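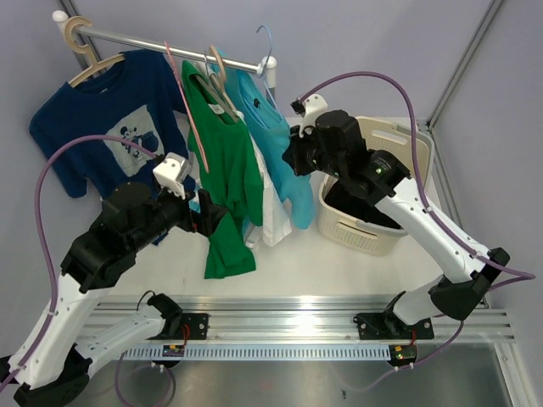 Section 4 of this guide covers everyday use of the Wivamer clothes rail once it has been put together as set out in section 3. Clear the area under the rail before you start, so that long items can hang freely. Any ordinary hanger will fit, and you can use different kinds side by side: a pale blue wire one with a turquoise T-shirt on it will sit on the same rail as a plastic one holding a navy shirt. The total load must not go above 9 kg, spread along the length of the rail.

4.1 Hanging clothes

1. Check that both ends of the rail are firmly seated. If the rail turns when you twist it by hand, go back to section 3 and tighten the fixings.
2. Lay the T-shirt flat and do up any buttons at the neck.
3. Pass the hanger up through the bottom of the shirt until the hook comes out at the collar. Pushing it in through the neck will stretch the ribbing.
4. Level the shoulder seams on the hanger and pull the sleeves straight.
5. Hook the hanger over the rail with the open side of the hook facing the back.
6. Let go slowly and check that the hem hangs straight down.

Note: Damp clothes weigh more than dry ones. If you use the rail for airing, hang half as many items and leave a hand's width between them.

Caution: Do not hang all the heavy items at one end. The stand may tip.

4.2 Sorting clothes into the basket

The Lundum basket is sold separately. Any plastic basket of a similar size will do, as long as it has openings in the sides to let air through.

1. Stand the basket on a flat surface next to the rail, within easy reach - you should not have to lean across the clothes.
2. Lift each hanger off by the hook. Do not pull the garment down from the hanger.
3. Slide the hanger out through the bottom of the shirt and put it back on the rail.
4. Place the shirt in the basket. Keep dark colours apart from whites if they are going straight to the wash.
5. Stop filling when the clothes reach the handle openings.
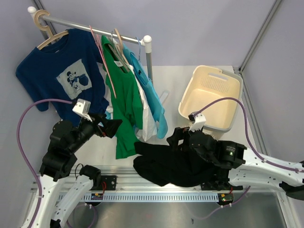

Can I leave empty hangers on the rail?
They can stay where they are, but push them to one end before you hang anything else, as loose hooks catch on sleeves.

4.3 Cleaning and care

1. Take everything off the rail.
2. Wipe the metal parts with a soft cloth and warm water, no hotter than 40 °C. Dry them straight away.
3. Clean the end caps with the same cloth.
4. Rinse the basket and let it drain upside down.

Do not use scouring powder or bleach on any part. Marks left by dye can be treated with Ravn surface cleaner, applied to the cloth first and never straight on to the rail.
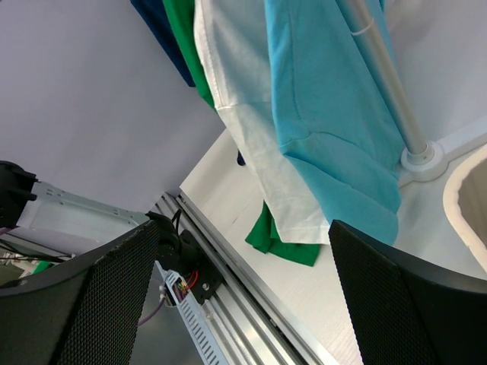
Leave the rail empty until it is fully dry, then check the base fittings before you load it again. A replacement set of end caps can be ordered from Jeswood under part number 3182.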